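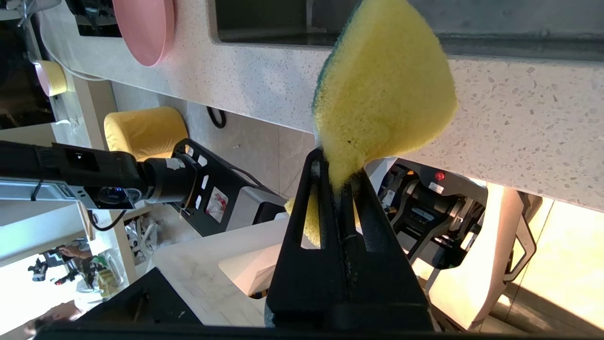 The wrist camera's view of a sponge held in the slotted fingers.

Kovden's two-arm kit goes to school in the kitchen

The Kovden kit comes in four boxes. Two hold the arms, one holds the grippers and their cameras, and the last has the mounting frames, the cables and a printed manual that runs to more pages than most people will read. Everything bolts to an ordinary worktop or table. A pair of people can have it standing up before lunch if they have done it once before. The first time, allow the whole day.

Kovden sells the kit to small firms and colleges that want a robot to do light household work, or want to find out how far off that is. The price is £3,175 for the pair of arms, with the wrist cameras included. A single arm on its own is £1,567. The software is free for the first year and £400 a year after that, and it is the software most buyers are really paying for.

We spent part of August with the kit at Zarkavik, a test kitchen and workshop that tries out equipment before its members spend money on it. Yến Nông runs the trials there. She had picked washing-up and wiping down as the work, partly since her members ask for it and partly for the simple reason that a sponge is cheap to replace.

A sponge is harder for a robot than a mug. A mug stays the same shape wherever you hold it. A sponge gives way under the fingers, bends under its own weight and is a different size once it has been squeezed. The Kovden gripper deals with this by closing slowly and watching how much effort the motor needs. When the effort rises past a set level, it stops. You can change the level in the settings, and you will need to. Out of the box it is set for hard objects, and it squashed our first sponge nearly flat.

The fingers are matt black, tapered, with long slots cut through them. Kovden says the slots save weight. They also let the camera see a little of what is behind the grip, and Nông thinks that is the more useful thing about them. With soft goods you want to know where the loose end has gone.

Teaching a job is done by hand. One person guides the arm through the task while the software records the movement and the camera picture together. Then you do it again, and again, with the plate or the sponge in a slightly different place each time. Kovden suggests 50 runs for a simple pick-up. Định Sầm, who did most of the teaching at Zarkavik, went well past that for wiping and still was not happy with the corners of the worktop.

"It learns what you do, including your bad habits," he told us. "I lift my elbow before I let go of things. Now the arm does it as well."

Picking up came along quickly. By the second afternoon the arm could find a sponge on the counter and lift it without help on most tries, whichever way round it was lying. It had more trouble when the sponge was pushed up against a plate. The fingers need clear space on both sides, and the arm does not think to nudge things apart unless you have taught it to.

Passing an object from one arm to the other is listed as a main feature. It works, but it is slow, and both arms have to be told exactly where the other one stands. The manual gives a page and a half to this. It deserves a lot more. We got it wrong twice by measuring from the edge of the table instead of from the base of the arm, and the support desk, run for Kovden by a company called Privine, put us right by email the next morning. The reply was clear and came with a drawing.

Cables are a nuisance. Each arm has its own, and the camera lead is thin and finds its way into anything with a hole in it. Clips are supplied but there are not enough of them. Nông bought a bag of reusable ties and had no more bother.

Noise is low. You can talk over it easily. The arms are not sealed, so water needs thinking about, and Kovden's warranty does not cover a soaking. All our wiping was done with a damp sponge well wrung out. If you want a machine to put its hands in the sink, wait for the washable gripper, which Kovden says is being worked on. It would not give us a date or a price.

There is one close rival at this level, the Thái kit, which costs less and has a better manual. Its gripper is stronger too. It comes without wrist cameras, though, and once you have added them the difference in price is small. For boxes and bottles we would look at the Thái first. For cloths, sponges and anything else that flops, the Kovden has the better touch.

Zarkavik is keeping its kit for the autumn. Sầm wants to try tea towels next.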